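Plorkeo Robotics Club: the summer thread
Jul 20, 2020 | by Matěj Kováčik
Reading time: 4 min
Print | E-mail

1/ Good morning, friends of the club! I promised a proper update when the summer project got going, and then I got so caught up in the project that I forgot to write one. So make yourself some coffee, this is going to be a long thread (my wife says all of my threads are long threads, and I can't argue with her).

2/ For anyone new: we're the student robotics club in Kiralville, 15 students this summer, from kids who have never written a line of code to two who correct mine. Every summer we pick one project and live with it until the end of August. Last year it was sorting bolts, and I think we were all a bit sick of bolts by the finish.

3/ This year I wanted something soft. Bolts hold still. They have one shape. Anything thin and stretchy changes every time you touch it, and you can't measure it once in the morning and trust that number all day. So we landed on balloons and plastic film and cloth, two hands working together, and I have not regretted it for a minute.

4/ The students split themselves into teams. Team Traller has the left arm, Team Chraibi has the right, and I will let you guess how many arguments there have been over whose hand was in whose way! They started out writing their moves separately and then hoping the halves would fit. After the first week they asked if they could sit at one table and plan together, and I was so pleased I bought donuts.

5/ A question I get from parents a lot: is it programmed or is it practiced? Mostly practiced. A student guides the arms through the job, we save that run, and later the computer learns from the whole pile of saved runs. Our goal for the summer was 1,000 runs. As of last night we have 1,196, so yes, there will be pizza, and yes, I did say that in writing.

6/ Not every one of those is a good run, and I want to be fair about that. Some are really clumsy. We keep the clumsy ones too and the students label them, with a note on where the trouble started. I've read all of the notes. My favorite so far just says "thumb too confident."

7/ We work in blocks of 30 minutes and then switch drivers. It sounds short until you try it. Guiding two hands at the same time is tiring, a bit like patting your head and rubbing your stomach while somebody reads you a checklist. The shy kids turned out to be wonderfully patient at it — one of our quietest first-years now gets asked for by name when a tricky step comes up.

8/ A few views from the work table, for the grandparents who keep writing to ask what the robot looks like. White arms, black table, lots of fingers:

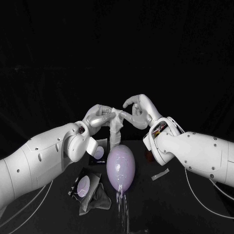
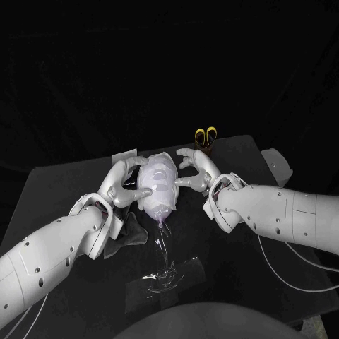
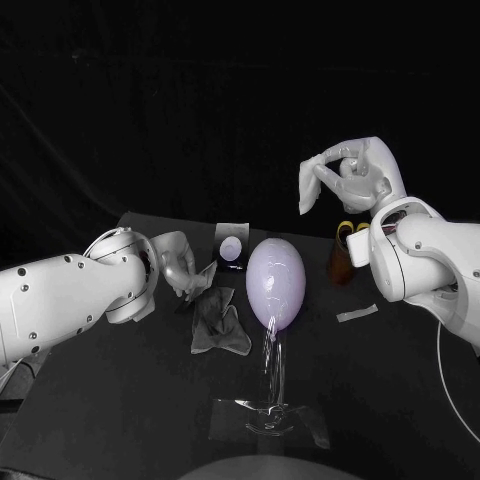
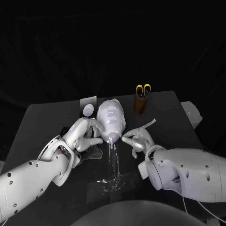
9/ The part we argue over the most is the pinch. Too light and the film slides away, too hard and you've dragged the whole thing across the table with you. One group wants to slow everything down at the moment the fingers close. The other group wants to come in at a different angle and keep the speed. We're going to try both next week, same driver, same setup, and compare the notes afterward.

10/ I'm also asking everyone to keep a paper notebook this year. There was some groaning. But when a run goes strange, it's such a help to be able to flip back and see that somebody moved the tape two blocks earlier, and nobody remembers that kind of thing from memory, me least of all. Drawings are welcome. One notebook is mostly drawings of hands by now and they're getting quite good.

11/ Things we could use, if you have them lying around at home: soft gray cloths (old T-shirts cut up are fine), clear tape, and spare notebooks with the cover still on. Please don't send more bolts. I know you mean well, and I love you all, but we have bolts for the next ten years.

12/ We'll do a demo for families before school starts in August. I don't have the day yet because I'm waiting to hear about the room, and I'd hate to tell you one thing and then have to take it back. It will be in this thread first, I promise, and then on the club page for those of you who don't come here.

13/ Last thing and then I'll let you go. Several of you asked whether younger brothers and sisters can join in the fall. Yes, please! No experience needed, we'll find a spot for them on one of the arms. Send me a message with a name and a grade and I'll answer everyone this week — it may take me a couple of evenings, you know how I write.

Print this page | E-mail to a friend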